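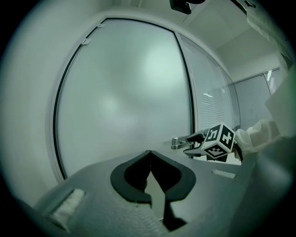

Goat Milk Yield and Feeding Times at Canetby Farm
Student project report, Animal Science

We wanted to know if milking goats give more when the same daily ration is split into more meals. Canetby keeps 120 goats, and the farm let us follow 88 of them through September, which was far more than we had hoped for!

Method
Half the group stayed on two feeds a day. The other half got 3 smaller feeds of the same hay and Grulow pellets, with the extra one at noon. We wrote down the yield at each milking and took fat samples every Friday.

Results
The noon-fed goats gave more milk in all 3 weeks we could compare (week one was spent settling them into pens). Fat hardly changed. The older does showed the biggest gain — we did not see that coming, and it was great fun to plot.

Problems
One scale in the Binau shed drifted, so we threw out two mornings of readings. Some goats also stole pellets through the rails.

Next steps
We would love to repeat this in winter, on hay only, and add the Michailidis herd for a second breed.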